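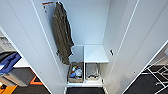 Clubs > Sirnbridge Card and Ephemera Club > Minutes > September

We use cookies to remember your login and to count visits. OK / Change settings

SIRNBRIDGE CARD AND EPHEMERA CLUB
Minutes of the September meeting, Monday, 7:00 p.m.

Chair: Renata Sobczak
Minutes: Rok Zupan

1. Opening

Renata opened at 7:05 and welcomed two new members, both baseball people, who had already started trading by the coffee urn before we got going. Great to see! The June minutes were approved with one correction: the auction lot discussed under item 4 was a group of tobacco silks and should not have been written down as tobacco cards. (My mistake. R.Z.)

2. The Dillon album

This took up most of the first half and could easily have taken the whole night. Renata brought the cigar-box album she bought at the Dillon estate sale, and after a summer of sorting we finally have a full list. It holds 115 cards, nearly all from the Fastine Bakery swimmers and divers set, with a handful of strays from a bicycle racing set slipped in at the back. The Fastine cards were packed with raisin loaves, and a lot of them still have the faint grease spot in the lower corner that collectors of this set look for and even sort of love.

The big news is card 17, the high diver. Most of us had only ever seen it in a photocopied checklist, and there was an open argument in this club for years over whether it was printed at all. Well, it was! The album has it with a clean front, a little album glue on the back and one soft corner. It was passed around in a top loader and everybody got a good long look.

Discussion on whether to soak the glue off. Rok was in favor, having had good luck with distilled water on similar stock. Renata was against, at least for the diver, and pointed out that the backs of this set carry a violet ink that runs. Agreed to try it first on a duplicate of a common card and bring the result in October. The diver stays as it is.

3. Checklist project

Our Fastine checklist is nearly twenty years old and it shows. Changes agreed:

- Card 17 moves from "unconfirmed" to "confirmed."
- The two caption versions of the relay team card get their own lines. One reads "Relay Team," the other "Relay Squad," and the Squad version seems a good deal harder to find.
- Trimmed cards get a note of their own. Kids cut these down to fit matchbox drawers, so a narrow card is no reason to doubt it.

Rok will type up the new version. Anybody with Fastine cards at home, please check the relay caption and send it in, even if you only have the one card. Scans of the backs are very welcome too.

4. Mridha boxing strips

Short report on the Mridha gum boxers. An uncut strip has been offered to the club by a dealer at the spring show. The price is fair but it is more than we usually spend. There was real excitement over seeing how the cards were laid out on the sheet, as that might settle why the lightweights turn up so much more often than the heavyweights. Renata will ask whether the dealer would lend it for a scan. No vote taken on buying.

5. Fall swap night

Same hall, doors at 6:00. Tables are free to members, and 2 are still open, so speak up soon. We will again have the dime box for younger collectors, and it needs filling: commons from any sport, any decade, creases no problem. Last year's was empty by 7:30, and one boy went home with a run of hockey he could hardly carry. Let's do it again, only bigger.

Please no price stickers directly on penny sleeves. They leave a residue.

6. Show and tell

A felt pennant from a rowing regatta, a stack of bowling league score sheets with wonderful hand lettering, and a shoebox find of 1930s-style wrestling cards that none of us could place. The wrestlers have blank backs and no maker's name. If you have any ideas at all, email Rok and he will forward a scan.

7. Next meeting

October, same time. Theme is winter sports, and ski resort luggage labels count.

Closed at 9:10, although the trading went on a good while after that.

R.Z.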